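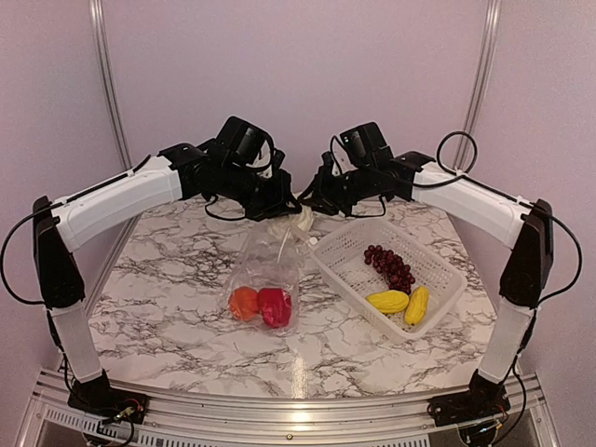
Figure 21. Both arms over the bag and basket, gripper tips nearly touching.

6. Comparing two gripper sets on the bag test

Run this test once with the Nordin fingers and once with the Kodby fingers. Change nothing else between runs.

1. Lay the clear bag left of center with its gathered end toward the back. Set the basket to the right of it, at an angle.
2. Load the profile for the fitted fingers. The Nordin set uses profile 133.
3. Move both arms to the meeting pose at low speed. Stop when the tips are close but not touching.
4. Check that the cables at each elbow and wrist hang free.
5. Start the trial from the Climton controller and log the result under the finger set's name.

Note: Thin film wrinkles differently each time. Smooth the bag by hand between trials — do not swap it for a new one halfway through a set.

CAUTION: Keep hands off the tabletop while the arms have power. Press stop before you move the bag or the basket.

If the controller shows code 3846, the tips have met. Back off the right arm first, then the left, and repeat step 3.

Tamard bench guide, revised Nov 21, 2021, K. Tedesco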